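Spiel im Gelenk
Kurzgeschichte

Der Greifer Nummer 3 schloss schief. Auf dem Prüfblatt stand: linker Finger eilt nach, Versatz am Anschlag, Ursache offen. Babita Pal las die Zeile zweimal, legte das Blatt neben den Schraubstock und zog die Lampe heran.

Bei Kondico wurde nach Reihenfolge gearbeitet. Erst reinigen, dann messen, dann lösen. Sie wischte die Beläge mit Alkohol ab, bewegte die Finger von Hand und hörte auf das Gelenk. Ein leises Klicken, immer an derselben Stelle.

»Die Buchse«, sagte Abhishek Rastogi von der Tür her.

»Oder die Schraube.«

»In Jistdale war es immer die Buchse.«

Sie antwortete nicht. Die Schraube am linken Hebel gab schon bei leichtem Druck nach. Babita drehte sie heraus, entfettete das Gewinde, setzte einen Tropfen Sicherungslack und zog sie mit dem kleinen Drehmomentschlüssel an. Danach trug sie den Wert ein, in Druckschrift, wie Dhillon es ihr am ersten Tag beigebracht hatte. Dhillon war seit November fort. Seine Handschrift stand noch auf dem Deckel der Schublade: Nicht schätzen.

Die Vorschrift verlangte 100 Schließzyklen ohne Last. Babita machte 108, weil sie beim Zählen unterbrochen worden war und lieber zu viel hatte als zu wenig. Kein Klicken. Rastogi trug den Greifer hinüber zum Tisch, an dem das Projekt Brida lief, und sie nahm das Prüfblatt mit.

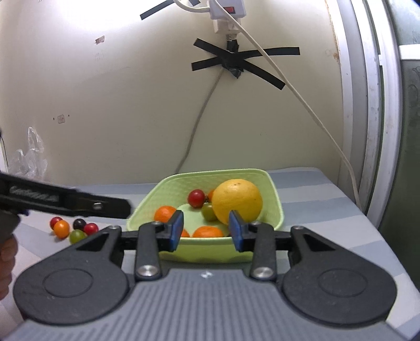

Text: Redaktion Werkstattprosa | 5. August 2023

Sie fasste den Griff und richtete die blauen Beläge auf den Korb aus. Von links kam der zweite Greifer ins Blickfeld. Eine Mandarine war als Prüfkörper so gut wie jeder andere, dachte sie, nur stand sie in keiner Norm.

»Langsam schließen«, sagte Rastogi.

»Ich weiß.«

Sie zog an. Beide Finger liefen gleichzeitig los. Babita hielt die Stellung 10 Sekunden, öffnete wieder und schrieb unter die alte Zeile: Schraube links, gesichert. Hinter »Buchse« setzte sie einen Strich — dann, nach einer Pause, ein kleines Fragezeichen.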